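Speaker notes - "The Top of the Desk"
Brurkwood staff afternoon, small hall, 2 p.m.

Before I start

Say hi, thank Laine Hunt for setting up the chairs and the projector, and tell people they can eat while I talk. I'm going to be eating too if there's any of that lemon cake left.

Ask for a show of hands: who has hunted for a working pen this week? Wait for it. Put my own hand up. Then ask who had one in their bag the whole time and leave that hand up too!

Opening story

So last January I moved desks, and Valentin Danzer came over to help me carry things, and when he pulled the top drawer out the bottom dropped off it. Everything went on the floor. Pens mostly, plus a lot of dried-up glue sticks and a stapler I'd reported missing to Bulari when we were still ordering from them. I sat down on the carpet and tried every single pen on the back of an envelope, and I threw out so many that I felt a bit sick about it. (Pause here, people usually want to tell me about their own drawer. Let one person do it, then move on or we'll be here till dinner.)

That's how I got into this. I don't have a system with a name. I have a few habits, and I've talked a good number of you into trying them, and today I want to go through the ones that stuck.

Pens first

I always start with pens because they're easy and you get a quick win. Tip everything out onto a clear bit of desk and sort by what you'd reach for, which for me means dark ink in one pile and everything else in another. Don't sort by brand. Kadri Avotiņš did hers by brand and it looked lovely and she still couldn't find a black one.

Pick up each pen, scribble, decide. If two pens look the same, like a pair of dark teal ones, I keep them both as long as they both write, and one goes in the bag and one stays on the desk. I know some people are stricter than me. I like a spare. 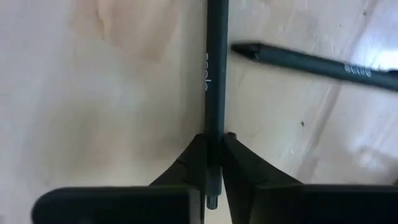
The holder

OK, this is where I get opinionated. I tried the deep Grgić cup for a while, the tall round one, and short things just vanish into it. You end up fishing around with two fingers for a stub of pencil. A holder with a tall part and a low part is so much better! Tall part for the long stuff, low tray for the things that would sink.

I like mesh too. You can see through it, more or less, so you know if your clips are in there without picking the whole thing up and shaking it. It does collect fluff in the corners. I go over mine with an old toothbrush when I remember.

Ask the room: what lives in your low tray? I've heard erasers, keys, a tooth (Wendelin Brunner, his kid's, long story, let him tell it if he's in). Mine is binder clips. They used to be all over the place, clipped to the edge of the monitor, clipped to each other, and now they have one spot and I can grab one while I'm on the phone.

Then what goes in the back. One bright thing that sticks up high, that's my tip. I use a pink one for marking up proofs and I can find it without looking.
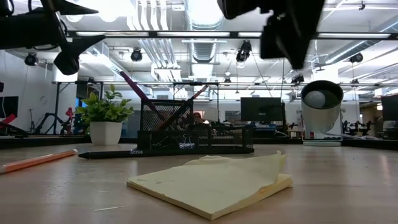
And a pencil. I still want a pencil within reach, even if it isn't sharpened yet, because ink on the Nesari forms is a nightmare to fix. Ketsara Chantharasri keeps a sharpener taped under her desk and I've been meaning to copy her.

Sticky notes, then. If the top sheet has gone all crumpled, peel it off and toss it, or use it for a phone number and then toss it. The ones underneath are usually fine. What I do see a lot is a person with a wrecked top sheet opening a brand new pad, and then both pads hang around until spring. One pad out, the rest in the cupboard. I'm a bit bossy on this point and I know it - slow down here, smile.

Try it now

Hand out the trays from the box by the door, 4 to a table. Give them ten minutes and put some music on. Walk around. Don't touch anybody's pile unless they ask, I did that last time and it went down badly.

When the music stops, get a few people to hold up the oldest thing they found.

Questions, and remind them the dead pens go in the tub by the coffee machine on the way out.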